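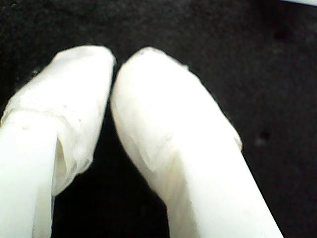
Small arms teach a visitor more about robotics than a factory line does, Felicja Pietrzak wrote of the Lokine open day, since the motors and the wiring can be followed by eye from the base to the fingers.

The Lokine open day is a public demonstration of low-cost robot arms held at the Lokine workshop in Nustau. It was first held in June 2019, with 400 visitors, and later grew to a limit of 800, set by the size of the building. Entry is free, but the bench sessions have to be booked.

Format
The day is split into bench sessions of 12 minutes each. At each bench, arms made of 3D-printed parts and servo motors are shown handling small household goods and packaged food. An operator gives a short talk on the joints, then runs the task and takes questions. Visitors may stop the operator at any point and ask for a movement to be repeated at lower speed. Talks on control software are held upstairs in the Aleo room and are aimed at people who already write code.

The tray task
The best known part of the programme is the tray task. A shallow tray with raised walls is divided into compartments of unequal size, and items are to be moved in or out without shifting the tray itself. The goods are chosen to differ in how they behave under the gripper. Rigid items keep their shape but may roll or slip, while packets with a soft wrapper give way under load - a finger placed too low will push the packet into the floor of the tray.

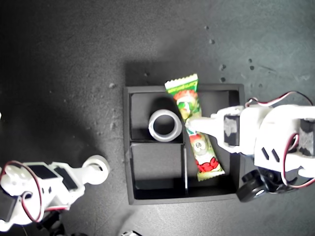 The inner walls add to the difficulty, as they limit the angles from which a finger can come in. Long items that stick out over the rim are easier to reach but tend to turn when gripped at one end. Operators at Lokine treat a lift as valid only if the item clears the rim and is put down again under control. A dropped item is left where it falls until the end of the run.

Gripper fingers
Much of the discussion at the benches is about finger covers. A loose cover follows the shape of an item but can crease and hide the point of contact. A close cover is more predictable and gives less grip on glossy wrappers. The Roussel notes, handed out at the door, list the covers tried in earlier years and the wear found on each.

Access
The workshop has step-free entry from the yard. Benches are set at two heights, and the lower ones are kept for school groups in the morning.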